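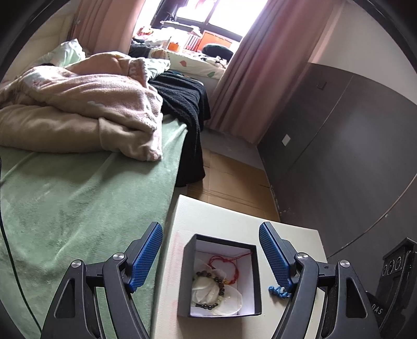
Page 27

Section 4. Setting up your seating plan in Flunberg

Okay, guest list is in, replies are trickling back, and now comes the part I used to dread. I did my first big seating plan on the backs of envelopes for my cousin Nelli Savolainen's wedding (178 guests, two families who had barely met, one very long evening), so believe me when I say the planner is easier!

Before you start, have your guest list saved and your venue's floor plan handy. If you skipped Section 3, go back and do it now. I'll wait.

4.1 Draw the room

1. Open your event and choose Room from the left-hand menu.
2. Type in the length and width. The venue will have these, and a phone call beats guessing.
3. Drag in the fixed stuff first: doors, pillars, the bar, the stage or band corner.
4. Mark the dance floor. You can resize it later by pulling on a corner.
5. Click Save Room.

Note: Flunberg works in feet unless you tell it otherwise. Switch to meters under Settings before you type any numbers, or you'll end up with a ballroom the size of a closet.

4.2 Add your tables

1. Choose Tables, then Round, Long or Head.
2. Set the number of seats. I like eight at a round table even when the venue swears ten will fit. Elbows, people!
3. Drag each table where you want it. A gray ring shows how much space the chairs need, and if two rings overlap they both turn orange.
4. Give every table a name or number. Names are sweet, but put a number on there too so the servers can find it.

The basic plan lets you place 20 tables. If you need more, you can join two rooms together (see Section 9), and yes, that works fine for a tent plus a terrace.

Caution: Deleting a table sends everyone sitting at it back to the unseated list, and Undo only goes back one step. Save a copy first.

4.3 Seat your guests

1. Click Seating. Your unseated guests show up on the right.
2. Start with the couple, parents and anybody giving a speech.
3. Drag whole households next by grabbing the little house symbol beside the family name.
4. Use Keep Apart for exes, feuding uncles and so on. Pick both names and click the red link.
5. Fill in friends and coworkers last.

Only you and your co-hosts can see the Keep Apart links. They never show up on the printed chart (I checked this one about a dozen times before my sister's anniversary party).

Note: Plus-ones without a name appear as Guest Of. You can seat them now and put the real name in later, and the seat stays put.

4.4 Share and print

1. Click Share and enter the email of your caterer or planner.
2. Choose View Only unless you really want them moving your grandmother.
3. For the printed chart, pick Alphabetical or By Table. Alphabetical keeps the line at the door moving much faster.
4. Print one test page on plain paper and read it out loud. Accents are where mistakes creep in, so look twice at anyone like Raphaël.

Caution: Once you click Lock Plan, late replies won't be added on their own. They'll sit under Pending until you unlock it again.

Place cards use the same names as the chart, so fix any spelling there before moving on to Section 5, Place Cards and Menus.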